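MEDIA RELEASE
2024-08-30

Pindotham tenants' group questions Naylor's "fresh air" claims for shared laundries

The Pindotham Tenants' Network has called on property manager Naylor to publish the test results behind its new laundry ventilation scheme, saying renters are being asked to pay for a promise they have had no chance to check.

Naylor wrote to residents of its Jendlow apartments in February announcing that the shared laundries would be fitted with the Hendivari airflow package. The letter said drying indoors would become "faster, fresher and fairer". It did not say how much faster, or compared with what.

The package adds $9 a week to the service charge for each of the 64 flats in the building. Tenants who never set foot in the laundry will pay the same as those who use it every day.

Network spokesperson Ilse Kettler said the group was not opposed to better ventilation, but had seen nothing to show that this was it.

"We asked a simple question, which was what the humidity was before and what it is meant to be after," Ms Kettler said. "We got a brochure. We wrote back and asked again, and we got the same brochure with a different cover.

"If the numbers are good, put them up on the noticeboard. People in this building can read a table."

The Network says Naylor has so far supplied 2 pages of marketing material and a floor plan with the laundry marked on the wrong level. A request for the installer's quote was declined on commercial grounds.

Members also want to know why cheaper fixes were passed over. The laundry's one window has been painted shut for years, and the existing exhaust fan runs on a timer that residents say cuts out well before a load is dry. A replacement timer was priced by the Network at under $300 — a figure Naylor has not disputed.

"It may be that the fan is past saving," Ms Kettler said. "Fine, tell us who looked at it and what they found. At the moment we don't know that anyone has been up the ladder."
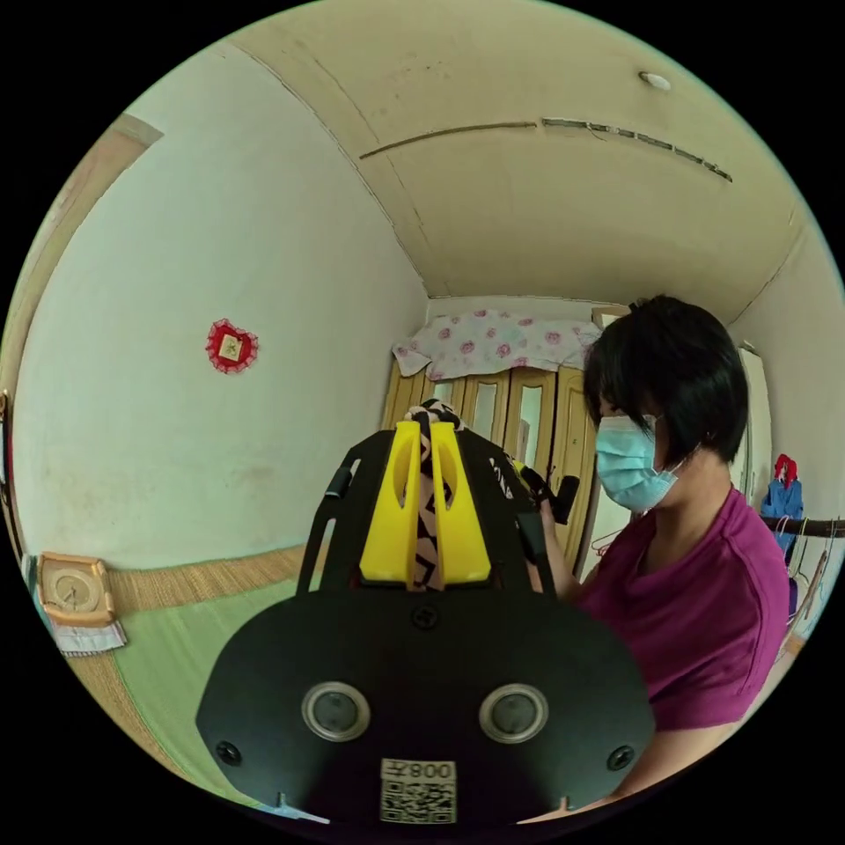

Patterned black-and-white fabric, with a person in a face mask to the right.

The Network is asking Naylor to:

- release any humidity or drying-time readings taken at Jendlow
- hold off on the new charge until those readings have been seen by tenants
- get the window open

Naylor has told residents that the charge will go ahead as planned and that feedback is "always welcome". The Network has asked where to send it, as the address given in the letter bounces.

ENDS

Media contact: Ilse Kettler, Pindotham Tenants' Network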